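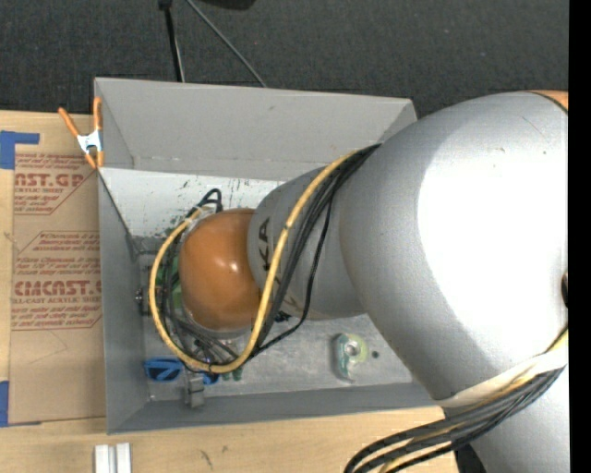

Robot arm with cables, reaching into an open gray box.

Subject: Re: [gulora-tenants] Petition sheets, Garg Street packet
List: gulora-tenants

Replying to the list because two of these questions also came up at the Jendale table.

> Our group turned in the Garg Street packet last month and we have
> heard that 153 lines were struck. Can someone explain what the
> clerk's office checks for, and whether any of the struck lines can
> be collected again? We also have three sheets where the circulator
> statement at the bottom was left blank. The people who carried
> those sheets are still active and could sign now. Is that allowed,
> or are the sheets dead?
>
> Second, do we use the old form or the new one for Tolance? The box
> in the back of the hall has both.

On the 153. I have the clerk's printout and went through it with the scans open next to it. The strikes carry a code in the right margin. The codes that matter for us are:

A - address does not match the voter file
D - duplicate, same person on an earlier line or sheet
N - not registered at time of signing
J - outside the jurisdiction

Most of the Garg Street strikes are code A. The usual pattern is a missing unit number. The ordinance text asks for "residence address", and the clerk reads that as including the unit wherever the voter file shows one. People in the bigger buildings write the street number and stop. Circulators need to look at the line before the signer walks off and ask for the unit.

A person whose line was struck under A or N may sign again on a fresh sheet. If it was N, they have to register first, and the registration has to be on file before the new signature. Same-day does not work here. A person struck under D is already counted once, so leave them alone. Code J is final for anyone who still lives outside the city line. Part of Jendale is outside it, including the even side of the hill road, and the mailing address there says Gulora anyway. Go by the district map and ignore the mailing address.

On the blank circulator statements. If the sheets have already been turned in, they can't be fixed and every line on them is out. If they are still in your hands, the circulator can fill in the statement now, using the date on which they sign it. They must be the person who watched the signatures being made. Do not let a table captain sign for someone else, even when the captain was at the same table. I couldn't tell from your message which case applies to the three sheets, so please check whether they are on the turn-in receipt.

On the form. Use the new one for Tolance. The old one has the same title and summary but lacks the paid/unpaid check box next to the circulator's name. The clerk took the old form through the end of January and has stopped. The quick way to tell them apart is the footer: the new form says "Rev. 2" at the bottom left. I have asked for the old ones to be pulled from the hall. If you find any at home, recycle the blanks and tell me about any that have signatures on them.

Things still open on my side:

- The scans of the Garg packet are missing the backs of 2 sheets. Whoever scanned them, please send the backs or tell me they were blank.

- The line-level spreadsheet is in the shared folder under "validation". Column F is the strike code. Please do not sort it with the filter off, as this separates the notes column from its rows. It has happened already and I restored it from the previous copy.

- Call-back lists for the A strikes will be split by building, with Garg Street first and the Jendale buildings after that. They contain home addresses - print only what you need and bring the paper back.

Turn-in for the next packet is at 4 p.m. at the counter. The office closes the log at that time, and a packet that is in line but not logged goes to the next business day.

-- 
Petition desk
gulora-tenants list

To leave this list, send a message with the word "unsubscribe" in the subject line.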